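Section 4: Folding and Storing Your Jilton Muslin Cloths

Muslin is a forgiving fabric once you get to know it, and we do hope you'll enjoy having these cloths around the house as much as we do. It never lies perfectly flat, though, so please don't fight with it. A soft, slightly rumpled fold is exactly right, and it will fit in the drawer or basket just fine.

Before you start

Clear a patch of table a good bit bigger than the cloth and wipe it down. Make sure the cloth is fully dry, all the way into the hems (they hold water longer than you'd think).

Note: If you have just taken the cloth off the line, leave it indoors for 30 minutes before folding.

Folding in quarters

1. Hold the cloth by two neighboring corners and give it a gentle shake.

2. Lay it loosely on the table with the print facing up. Smooth it outward from the middle with your open hand, and stop when the big folds are gone. The little crinkles belong there!

3. Bring the left edge over to meet the right edge. Line up the corners first and let the middle sort itself out. 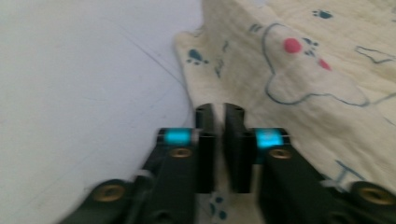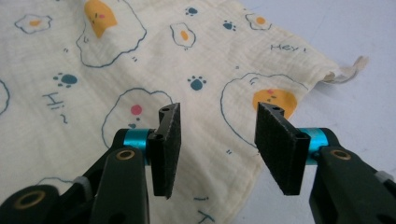 Cream printed cloth on a pale tabletop.

4. Turn the folded cloth 180 degrees, so the open edge is now on your left, and pat it down lightly.

5. Bring the bottom edge up to the top. You now have a neat quarter, or near enough to one.

6. For a smaller bundle, fold once more and tuck the loose corner inside.

Caution: Do not pull hard on one corner to straighten the print. The weave is open and will stretch out of shape. If the cloth has gone crooked, unfold it and go back to step 2.

Caution: Keep rings, bracelets and rough fingernails away from the fabric. Mireille Boutros in our Arora workroom folds these all day long and takes her rings off every time.

Storing

Stack the folded cloths loosely, with the heaviest things in the drawer underneath them. If a cloth has been put away since June or so, shake it out and let it air before you use it.

For washing instructions, see Section 3.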